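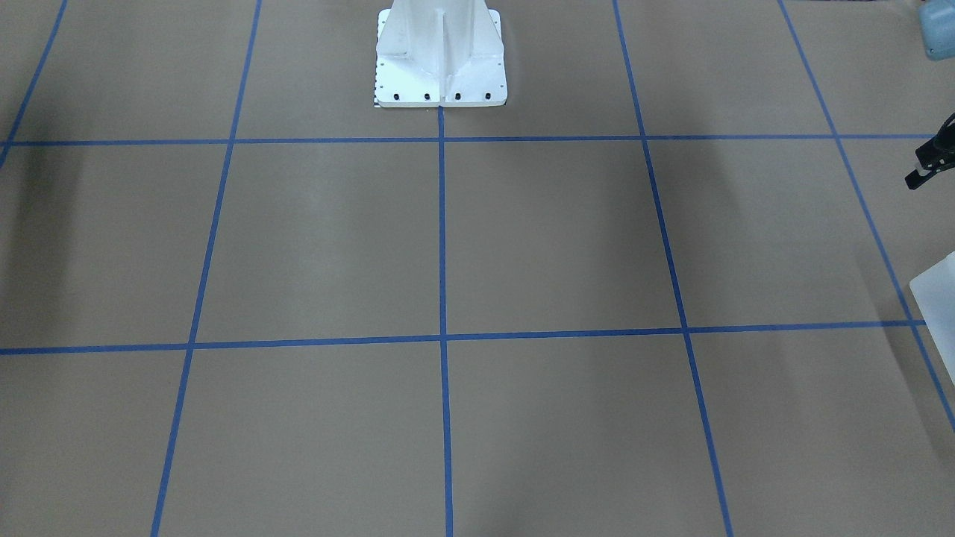 According to Reinhold Stöcker, the first thing a new team wants to do is make the arm move, and the last thing it wants to do is agree on where the arm is. He would have students spend the first two meetings on layout and none on motion. The teams in the Druvach student project did not all follow this advice, and the difference shows in their logbooks.

Chapter 4
Laying Out the Work Surface

4.1 Why a grid comes first

A robot arm reports its position in its own coordinates, measured from its base. A student team works in other coordinates: "the cell on the left," "one row closer." Before any task is programmed, the two systems have to be tied together. In the project followed through this book, that was done with blue tape. The tape gives people and cameras a shared set of lines, and each crossing serves as a point that can be measured, named and returned to.

The team from Skála recorded 148 trial runs between the first layout session and the end of May. In the first 62, object positions were written down in words. After that they were written as a cell name plus an offset from the nearest crossing. Only the second group could be repeated by a different student without asking the first one what was meant.

4.2 Crossings as reference points

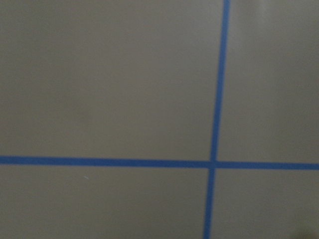 A crossing has width. If one student measures to the left edge of a strip and another to its centerline, their results will differ by half the width of the tape, and the error will look like a fault in the arm. The rule used throughout this chapter is that all distances are taken between centerlines. Mark the center of each crossing with a fine pencil point before starting, and measure both diagonals of every cell. If the diagonals differ, the cell is not square -- lift the strip and lay it again.

The Nosach team skipped the diagonal check and found a difference of 4 mm on a diagonal of 542 mm. They chose to keep the layout and enter the measured corners in their program. This is acceptable, provided that the measured values are used everywhere and the nominal ones are deleted.

4.3 Placing containers 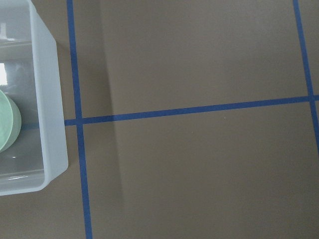 Droton, the club's name for its sorting task, requires a container whose position is known at the start of each run. Teams usually choose the container for its size and think about its walls later. Wall material matters, however. With a translucent bin, a taped line may remain faintly visible through the plastic, and a line-finding program may report it as part of the open grid. Color deserves the same attention: a light green dish in a white bin is easier to separate by hue than by brightness. Record the container's position by one named corner, and state whether the measurement was made at the rim or at the base.

Exercises 4.1 through 4.3 use the Skála layout. Have a tape measure, a pencil and the team logbook at hand before beginning.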